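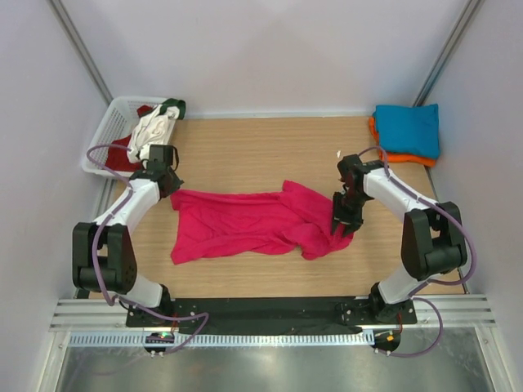 木目の天板に広げかけた、赤みの強いピンクの布

Asari 布製品の手入れ用語データ

README

概要

Asari は、家庭で使う布製品の洗濯、乾燥、しみ抜き、保管に関する用語を集めた日本語の小規模データです。見出し語は570件あり、それぞれに読み、語義、用例、関連語が付いています。地域の手芸教室で配っていた用語プリントが出発点で、現在はテキストファイルとして管理しています。

想定している用途は、手入れ手順の文書を書くときの表記統一、検索用の同義語辞書の下敷き、日本語教室での語彙教材です。繊維の専門辞典を置き換えるものではありません。工業用の染色や仕上げ加工の語は原則として収録していません。

この版は 2026-03-30 に公開しました。

ファイル構成

terms.tsv 見出し語の本体。1行に1語。
examples.tsv 用例。見出し語のIDで本体と対応します。
variants.tsv 表記ゆれの対応表。
fabric_notes.txt 素材ごとの注意書き。自由記述です。
CHANGES.txt 変更履歴。

文字コードはすべて UTF-8、改行は LF です。区切りはタブで、引用符による囲みは使っていません。語義の中にタブは入りません。

terms.tsv の列

id 見出し語の番号。欠番がありますが、詰めないでください。
midashi 見出し語。漢字かな交じり。
yomi ひらがなの読み。
bunrui 分類。下の節を参照。
gogi 語義。一文から三文。
kanren 関連語のID。複数あるときは読点で区切ります。
kakunin 確認者の頭文字。空欄は未確認です。

分類

分類は7種類です。洗い、すすぎと脱水、乾燥、しみ抜き、アイロンと仕上げ、たたみと保管、素材。

一つの語に付く分類は一つだけです。「陰干し」のように乾燥と保管の両方で使う語は、用例の多いほうに入れました。「色移り」は洗いに置いていますが、しみ抜きに移す案も出ていて、次の版で決めます。

表記の方針

動詞は終止形で立てます。「たたむ」はひらがなを見出しとし、「畳む」は variants.tsv に回しました。「しわ」も同様で、「シワ」「皺」は異表記の扱いです。「しみ」と「染み」は用例の出典で半々に分かれていたため、見出しをひらがなにそろえました。

送りがなは「裏返す」「絞る」「浸す」など一般的な形に従います。「漬け置き」「つけ置き」「浸け置き」は「つけ置き」に統一しています。

商品名は見出しに入れていません。洗濯表示の記号は形を言葉で説明するにとどめ、記号そのものは収録していません。

用例について

用例は、教室のプリントから採ったものと、このデータのために書き下ろしたものの二通りです。examples.tsv の source 列で、前者は P、後者は K と区別しています。P の用例は読みやすさのために句読点だけ直しました。

例を三つ挙げます。

赤や濃いピンクの木綿は、初めの数回はほかの洗濯物と分けて洗う。
脱水が終わったら早めに取り出し、縫い目を軽く引いて形を整える。
しまう前に、折り目の位置を前回と少しずらす。

温度や時間を含む用例は目安です。実際の手入れでは、製品に付いている洗濯表示を優先してください。

作成の経緯

最初の語彙表は Mavis Tillman が教室用に作ったもので、約14ページのプリントでした。五十音順ではなく作業の順に並んでいたため、同じ語が複数のページに出てきます。これを Cempaka Lumbantobing が表に起こし、重複をまとめました。読みの付与と表記の整理は Nadiia Kravchuk が担当しています。

素材の分類は Yusri Pangaribuan があとから加えた部分で、ほかの分類より語義が長めです。麻、木綿、羊毛、絹のほか、混紡品に関する語が入っています。合成繊維は手薄で、特に伸縮性のある生地の語が足りていません。

確認の状況

語義は、書いた人とは別の一人が読んで確認しています。未確認の語が68件残っており、その多くは素材の分類にあります。確認済みの語だけを使う場合は、kakunin 列が空欄の行を除いてください。

用例のほうは、誤字の確認のみです。見出し語が用例の中で活用している場合があるので、単純な文字列の一致では拾えません。

既知の問題

「おしゃれ着洗い」と「手洗い」の語義が一部重なっています。
「平干し」の関連語に、削除済みのIDが残っています。
読みの長音の扱いが、カタカナ語でそろっていません。
fabric_notes.txt の絹の項は、途中から文体が「である」に変わります。
地域による呼び方の違いは、ほとんど拾えていません。「干す」「しまう」の方言形は収録の対象外です。

利用条件

教材、社内文書、個人のサイトで自由に使えます。改変もかまいません。再配布するときは、データ名と版の日付を書き、変更した箇所がわかるようにしてください。P の用例だけを抜き出した冊子を販売することは控えてください。

修正の連絡

語義の誤りや追加したい語は、IDと修正案を添えて、管理担当の Wahyudi Siregar までお送りください。IDのない新しい語は、見出し、読み、用例を一つ付けてもらえれば受け付けます。分類は空欄でも結構です。

受け付けた修正は次の版でまとめて反映し、CHANGES.txt に記録します。採用しなかった案も、理由を一行添えて同じファイルに残しています。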